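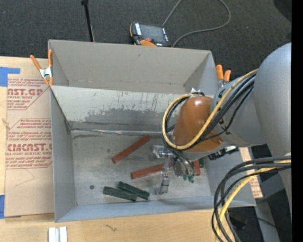 Hui-mei Chuang wrote to the newsletter after the last issue to ask why the Prallville lending room still keeps its building blocks in large open bins, when nearly everything else on the shelves has moved to boxes with lids. She had borrowed a mixed set for her study group and found that two of the long bars were missing when she sorted it at home. A lid, she suggested, would at least keep a set together between one borrower and the next.

The lending room staff have considered the request and thank her for it. The missing bars have been replaced, and her record has been cleared of any charge.

The block collection currently stands at 278 pieces, divided into 12 sets. Red and green are the two colors lent most often. They are used by the geometry classes at Vivesau, by the beginning design course, and by members who borrow them for use at home. Sets go out in canvas bags and are to be returned in the same bags, with the numbered card inside. Pieces that come back without a card are placed in an open bin until they can be matched to a set. It was from such a bin that an incomplete set was put together in January and lent to Ms. Chuang.

Lids were tried two years ago on the smaller containers. Members stacked them, and the blocks at the bottom of the stack were seldom borrowed. Staff also found that returned pieces were left on top of the closed lids or on the floor beside them. The open bins will therefore remain in use for unsorted returns. Complete sets, however, will no longer be made up from them during opening hours. All sorting will take place before the room opens at 9 a.m., and each bag will be checked against its card before it is placed on the shelf.

Aitana Goicoechea has prepared a revised card for every set. The new card lists the long bars separately from the short blocks, as the two were previously entered on a single line and were easily confused. It also has a space where the borrower may note a chipped edge or a worn surface. A note of this kind does not lead to a charge. Damaged pieces are withdrawn and passed to the repair bench at Preltico, where they are sanded, repainted if necessary, and returned to the collection. Last year the bench treated 67 blocks.

Members are asked to observe the following when returning blocks:

Place all pieces in the canvas bag with the card facing out.
Hand the bag to the desk if any piece is missing, so that the set can be held back from lending.
Put single pieces with no bag or card in the open bin. Please lay them in by hand and do not drop them, particularly the long bars.
Do not move pieces from the bin to a set on the shelf, even where the color and size appear to match.

The revised cards are already in the bags for the first eight sets. The remaining four sets will be withdrawn briefly while their cards are changed, and members who have reserved one of them will be offered another. Questions about a reservation may be left at the desk or sent to the lending room through the Tang Street office.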